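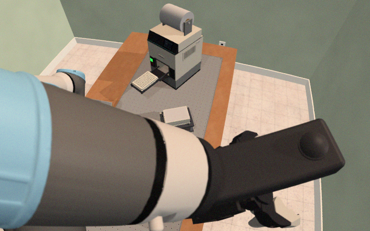
Figure 7.1 Simulated view of the bench, with the arm in the foreground and the boxy beige machine at the back holding a multiwell plate on its extended tray.

Chapter 7
Planning the Cell Before You Build It

In the first six chapters you put together an arm, wired it and made it move on command. In this chapter you will give it a place to work. The project is a plate-handling bench of the kind a shared workshop might set up for its biology members. The arm picks a plate off a low stand, carries it to a machine and sets it on the machine's tray. When the machine has finished, the arm takes the plate away again.

We will build the bench twice, first in simulation and then in wood and metal. Many home builders skip the first step. Hervé Baudry and Marcelle Lecomte did so when they built the first Erstead bench, and they had to move the arm's base 3 times before it could reach everything. Each move meant drilling new holes and teaching every position over again. In a simulator the same change is made by typing in a new number.

A simulated cell does not have to be pretty. It does need the right sizes in the right places. Walls and floor tiles matter very little. The height of the tray matters a great deal, and so does the space the gripper needs above and beside the plate. In Figure 7.1 the arm passes close over the work surface, and parts of it hide the stand from view. A fixed camera set up at that spot would have the same trouble, so it is worth learning this before you buy a bracket.

The perforated work surface is there for a reason too. With a regular grid of holes you can give each item an address, such as row 16, column 7, and put it back in the same place after cleaning. Section 7.2 shows how to carry that grid over into the simulator – the two must share one starting corner.

What you will need
A working arm and gripper from Chapter 6
A tape measure and a pair of calipers
The simulator files for the Enthorpe bench
An empty multiwell plate for practice

7.1 Measuring the Bench

Start with the bench top. Measure its length and width along the edges, then measure both diagonals. If the diagonals do not match, the top is not square, and the error will show up at the far corners of the grid. Write all sizes in millimeters.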